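Bimanual planner stalls on handover between subtasks

seamwalker_67
Running Mollel on the two-arm setup. The right arm handles the spoon fine, then the planner sits there for 486 ms deciding whether the left arm is allowed to exist. I've turned replanning down as far as it goes.
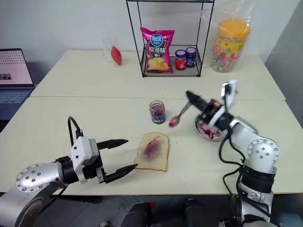 Log says 2061 collision checks per cycle, nearly all of them gripper against table. The table has not moved since May began. I'd like the planner to take this on trust.

tristwood_dan
Cache the static pairs. Docs mention it once, in a footnote.

pidgeon
Disagree. Cached pairs go stale the minute you bump a table. Lower the mesh resolution first – ours was 3767 triangles per finger, for a finger.

tristwood_dan
So don't bump the table.

pidgeon
Great, I'll tell the table.

seamwalker_67
Did both. 67 ms now. The left arm still hesitates over the bread, but so do I before coffee.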